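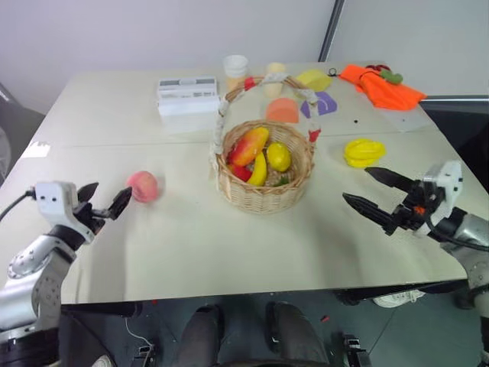 Old drum machine keeps sliding off the beat when I record it. Fix?

Asked by Darren Bickerstaff
Home Recording > Drum machines and sequencers

Hi all! I've finally got my hands on a Teleto, the little gray drum machine I've wanted since I was fifteen, and I am having the best time with it. The kick is huge, the hi-hats sound like somebody shaking a box of nails, and my neighbors now know every pattern I've written.

I'm making a track at 152 BPM with the Teleto doing all the drums and everything else coming from the computer. I set the tempo on the drum machine to 152, set the project to 152, hit both start buttons at the same time (I've gotten pretty good at it) and record. The first few bars are great. By the second verse the snare is clearly late, and by the end of the song it sounds like two bands in two different rooms.

I've tried chopping the recording up and sliding each section back into place. It works, but it takes all evening and kills the fun. The box has MIDI in and out on the back plus a smaller socket marked SYNC. My audio interface has a MIDI out I've never used. Do I need to buy something? I play with a friend in Lengate in April and I'd love to have this one ready, so any help is welcome, even if it's "you plugged it in wrong."

Dean Pickering
Marked as helpful

Oh, you are going to be so happy in ten minutes! There's nothing wrong with your Teleto. Two clocks that both say 152 are never quite the same 152, and on older machines the number on the display is rounded anyway. It may really be running a hair under. Over a few bars you can't hear it, over a whole song you certainly can.

What you want is for one of them to be the boss. Let the computer do it:

Run a normal MIDI cable from the MIDI out on your interface to the MIDI in on the Teleto.
In your recording software, find the MIDI sync settings and turn on "send clock" for that port. Some programs hide this under the port's own options, so dig a little.
On the Teleto, hold the tempo button while you switch it on. The display shows INT. Turn the dial until it says EXT, then press start once to save it.
Press play in the software. The drum machine should start by itself, and its own tempo dial won't do anything anymore.

One cable, and I'd bet you have one in a drawer.

You'll probably find the drums are still a tiny bit late, but now they'll be late by the same amount all the way through, and that's easy. Record one bar of plain kick on every beat, zoom in and measure from the grid line to the front of the kick. Mine came out at 264 samples, which at 44.1 kHz is only 6 milliseconds. Put your own number in as a negative offset in the sync settings, or drag the whole recording left by that much. Do it once and write it on a piece of tape on the machine.

Also leave 4 bars of silence at the top of the project before the drums come in. Older boxes wobble a bit right after they get the start message and then settle down. I just mute those bars.

And please record each drum to its own track if you have the patience for it. The Teleto's snare through a long, dark echo is one of the great sounds in the world. I did this for a whole set of songs with Hakham, my old band, and still can't hear that snare without grinning.

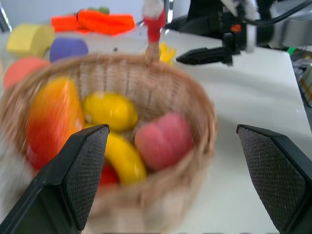

Toy fruit in a wicker basket

tapehiss_ina

Don't bother with any of that, just sample the drums and program them in the computer. Same sounds, always in time.

Dean Pickering
Replying to tapehiss_ina

You could, and it's a perfectly good way to work! But half the joy is grabbing the decay knob in the middle of a take. Try it with the sync on before you box the poor thing up.

bainbridge_basement

Dean has it right about the MIDI cable. I'll just add something on the SYNC socket, as people get caught by it. It's a pulse signal, for linking up with other old gear, and it won't understand MIDI even if you find an adapter that fits. If you later get a synth with a matching clock input, though, run a cable from SYNC to that and you can have the computer driving the Teleto and the Teleto driving the synth. I've had 5 machines going like that and it's a blast. Check the pulse rate in both manuals first. If the synth plays at double or half speed, that's your mismatch.

If the Teleto stops after one bar when it's on EXT, the software is sending clock to two ports at once. Turn one off.

Darren Bickerstaff

IT WORKS. The cable was in the drawer. I had to restart the software before the port showed up, then it locked in first time and stayed put through the whole song. My kick is late by a different number from yours, Dean, but it's steady, so I've put the offset in and the tape is on the machine. Trying the snare echo tonight!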